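Carnet d'atelier – Skollgate
Samedi 9 mai 2026
par Orsolya Sárközi

Arrivée à l'atelier avant l'ouverture du portail, j'ai attendu dans la cour avec mon café. Gergely avait laissé la clé de l'armoire électrique sur le clou, comme convenu. J'ai repris Larik là où je l'avais laissé jeudi, c'est-à-dire au milieu du calage de la table. Le but reste le même depuis l'hiver : un bras qui sert à boire aux gens pendant la fête de juin, avec des gobelets, des glaçons et une tranche de citron. 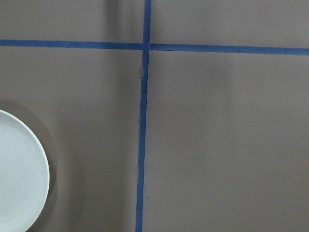
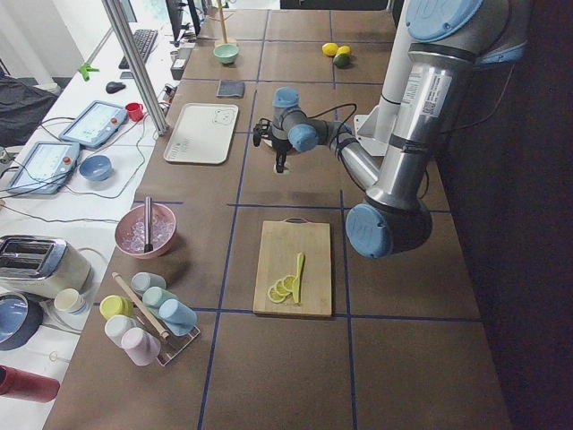
La table, vue du poignet puis vue d'en haut avec la planche à découper et les citrons.

J'ai passé la première heure sur le repère. Le quadrillage au ruban bleu n'est pas parfaitement d'équerre par rapport à la base du bras, je le savais, mais je n'avais jamais mesuré l'écart. J'ai relevé les croisements un par un en descendant la pince au-dessus de chacun, puis j'ai comparé avec ce que donne Lirkodell à partir de la caméra du poignet. Erreur maximale de 10 mm dans le coin le plus éloigné. Près du centre, c'est bien meilleur. J'ai refait la série une deuxième fois et j'obtiens la même chose, donc ce n'est pas du bruit. Je soupçonne la hauteur de la table plus que la caméra.

Gergely pense qu'il faudrait arracher tout le ruban et graver les lignes. Je ne veux pas. Le ruban se remplace en cinq minutes, et si on change de table après la fête il faudrait recommencer la gravure. On a laissé la question ouverte.

Ensuite, la détection. Le blanc sur fond brun passe sans problème, le bord est net malgré l'ombre. Les gobelets pastel sont plus pénibles. Le jaune et le rose sortent bien, le bleu pâle se confond par moments avec les reflets. J'ai baissé le seuil de saturation et sauvegardé sous le numéro 2117 pour pouvoir revenir en arrière. Avec ce réglage le bleu pâle est vu plus souvent, par contre le ruban est pris deux fois pour un objet. J'ai ajouté un filtre sur la forme : tout ce qui est très long et très étroit est ignoré. C'est grossier, ça suffira pour l'instant.

Midi : pain, fromage, le reste de la soupe de Gergely. Il a plu un peu, la verrière a fui au même endroit que d'habitude, loin du bras heureusement.

L'après-midi a été pour la prise des tranches de citron. C'est le point difficile depuis le début. Une tranche fine se plie, glisse et colle à sa voisine. Avec les deux doigts courts, la pince arrive trop à plat et pousse le tas au lieu de prendre la première tranche. J'ai essayé trois angles d'approche. Le plus raide est le moins mauvais, mais le bras doit alors replier le coude et il passe près de sa limite. J'ai fait 30 essais à cet angle, notés dans le cahier vert avec la position de départ. Un peu moins de la moitié sont bons. Quand ça rate, c'est presque toujours parce que deux tranches viennent ensemble.

Idées notées sur place :
– écarter les tranches à la main avant le service, au lieu de les laisser en éventail ;
– coller un bout de mousse sur un seul des deux doigts ;
– demander à Medve s'ils ont encore leurs doigts en silicone, ceux qu'ils vendaient avec l'ancien modèle.

Gergely préfère la troisième. Moi la première, qui ne coûte rien. J'essaierai la mousse quand même, il m'en reste une chute dans le tiroir du bas.

Vers la fin j'ai repris la trajectoire entre la planche et le porte-gobelets. Le faisceau de câbles de la pince tire quand le poignet tourne dans le sens horaire, on entend le frottement contre la gaine. J'ai ajouté un collier et laissé plus de mou. La rotation passe maintenant, à vitesse réduite. Je n'ai pas essayé à pleine vitesse, il était tard et je n'avais plus envie de surveiller l'arrêt d'urgence. Version sauvegardée : 2271.

Les glaçons, je n'y ai pas touché du point de vue du programme. Il faut d'abord décider si le bras prend la glace lui-même ou si quelqu'un remplit les gobelets avant. Gergely est pour le bras, évidemment. Je pense à l'eau qui coule, aux câbles en dessous et à la patience des gens qui font la queue. On en reparle mardi.

Rangé la planche et le couteau, lavé ce qui devait l'être, coupé l'armoire. J'ai mis les citrons entiers au frigo de la cuisine commune avec une étiquette, pour qu'ils soient encore là la prochaine fois. Mal au dos en rentrant – la table est trop basse pour travailler debout, et trop haute pour le tabouret.

À acheter : ruban bleu, colliers, citrons, un tabouret réglable si j'en trouve un d'occasion.

2 commentaires · 5 partages

Contact · © Atelier Skollgate · Haut de page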